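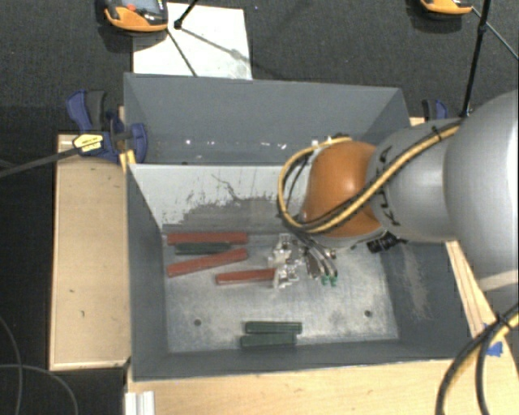 Adwoa Darko wrote to me that she keeps all her small blocks and offcuts in one deep metal bin, and that every time she needs a piece she must bend over the side and search with her arm down to the elbow. She asked if she should buy drawers.

I would wait with the drawers. A big open bin is good for the workshop if you follow a few habits.

Keep one layer only. When pieces lie on top of each other, the short ones disappear.

Paint by size. I use red for one length and dark green for the other – one small can was enough for 25 blocks, and you don't need the tape measure each time.

Lay long pieces away from the wall of the bin. Flat against the side they are difficult to grip, above all with gloves.

Worn patches on a metal bottom are not a problem. Wipe with a dry cloth, and look for sharp spots with a flashlight before you put your hand in.

Empty the bin completely two times a year. I do mine in September, and it takes me about 12 minutes.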